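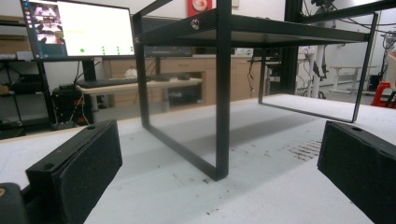 Keeping the Fingers True
How a small workshop at Plellberg looks after its gripping tools

Jun 17, 2023

The maintenance log at the Plellberg handling laboratory is a bound ledger, and its first entries date from 1999, when the building housed a single palletizing arm. The present volume is given over almost entirely to grippers. Of the 392 entries made since last September, 231 concern the fingers, and most of those concern the foam.

Foam is the part of the tool that meets the work. The laboratory's hand-held grippers carry two fingers, each faced with a dark foam pad that yields slightly when it closes on a hard object. Bare metal slips on square tubing and marks painted surfaces. A soft pad does neither, but it wears, and it wears unevenly. The edge nearest the tip goes first. A pad that has lost its shape at the tip will still pick up a box without complaint and then let a thin steel leg rotate in the grasp.

For that reason the laboratory tests its tools on awkward things. Small black metal stands with flat tops and open legs are favored, as the tubing is narrow and the weight sits high. An operator approaches with the fingers spread wide, centers the stand in the gap, closes on one leg, lifts it a short distance and sets it down again. The procedure is repeated on the opposite leg. If the stand swings in the grasp on either lift, the tool goes back to the bench.

Work at the bench follows a written sheet. The gripper is first disconnected and its fingers are opened by hand to the full stop. The technician feels for grit in the travel. Any roughness is recorded before cleaning, so that a later reader can tell a dirty slide from a damaged one. The old pads are then peeled away from the tip toward the base. Adhesive left on the finger is removed with a plastic scraper and a cloth dampened with alcohol. Metal scrapers were withdrawn from the bench after several fingers were found to be scored.

New pads are cut from sheet supplied by Rolteta, using a steel template. The two pads for one gripper must come from the same sheet and are cut side by side. Foam from different deliveries may look identical and compress differently, and a mismatched pair pulls every object slightly toward the softer side. The error is small. Over a morning of careful placement it is also very tiresome, as operators begin to correct for it with the wrist and go on correcting after the pads have been changed.

Once pressed into place, the pads are left under light clamping for 58 minutes. The figure was inherited from an earlier version of the sheet, and the staff have seen no reason to round it.

Alignment comes next. The fingers are closed on a strip of paper and the strip is drawn out slowly from the tip end. Resistance should be even along its length. Where it is not, the finger mounting screws are loosened by a quarter turn, the fingers are closed again to let them settle against one another, and the screws are tightened in alternation. The camera on the tool is checked last. Its view should take in both fingers, one at each lower corner, when the gripper is open. A view that favors one side usually means that the camera bracket has been knocked, and the bracket is corrected before any change is made in software.

The Villa workshop, which maintains a similar set of tools, replaces its pads on a fixed schedule. Plellberg prefers to replace them on condition. Each method has its defenders. A fixed schedule is easier to plan and discards a good deal of sound foam; inspection saves material and depends on the inspector. A joint trial under the Fultoson project is comparing the two, with both workshops keeping their ledgers in the same form.

Less attention is paid, in most laboratories, to the table. White surfaces are common because dark objects show clearly against them, but they also show every smudge and scuff, and loose specks are readily picked up by a foam face. The Plellberg sheet now calls for the table to be wiped before each session and for the pads to be brushed with a dry nylon brush afterward. Solvent is never used on foam in service — it softens the skin of the pad and shortens its life.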